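Hanging a Framed Print on Drywall

Updated 7 May 2018

Step 1. Find the weight
Weigh the print with its glass and backing in place. The two-hook method below is suitable up to 40 pounds. For anything heavier, use a cleat screwed into studs.

Step 2. Set the height
Over a counter, leave 8 inches or more between the counter top and the lower edge of the frame. A wide light border stands out well against a dark gray wall.
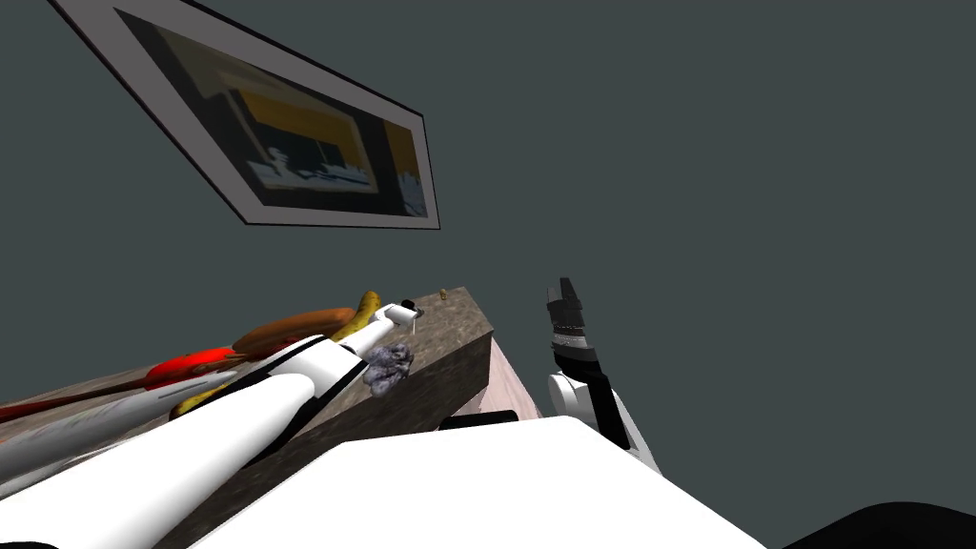 Step 3. Mark and fix
Pull the wire taut at two points and measure from each point to the top of the frame. Transfer both marks to the wall with a level. Drive the hooks at the angle set by the guide, then hang the wire and check for level again.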